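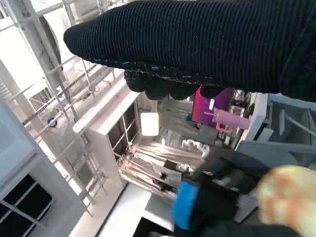
Nuretti Issues Handling Rules for Robots That Work on Household Goods

TRORKSTEAD, January 2020 - Nuretti has published a set of working rules for robot hands that pick up and put down household goods. The rules apply at once at the company's Trorkstead site and will be offered to customers who use its Platar control software.

The document has 19 rules. They cover hand covers, tape and fasteners, grip force, the storage of items within reach of the arm, and the records kept after a dropped or damaged item.

Under the rules, fabric covers must be checked for lint and stray threads before each shift. Tape on a hand may stay in place only if it is clear of every joint. Screws in the finger plates are to be checked after every 900 grasps. 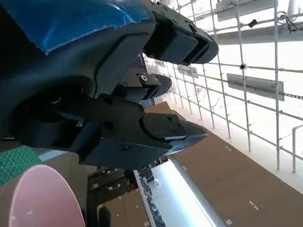

Cables near the work area must be tied back out of the arm's reach. Shelves and racks have to be fixed in place, and any change to the layout must be entered in the log before the arm is switched on again.

Nuretti wrote the rules after a review of 2853 grasps logged at Trorkstead. Of these, 1006 were made with covered fingers. 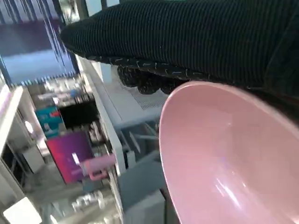

Bowls and other open containers get a section of their own. They are to be lifted empty during setup, and the grip must be tested at the rim before anything is put inside.

Giraldo, which trains operators for Nuretti, will add the rules to its courses. Sites that already run Platar have until July to adopt them. Copies are free on request from the Nuretti office in Trorkstead.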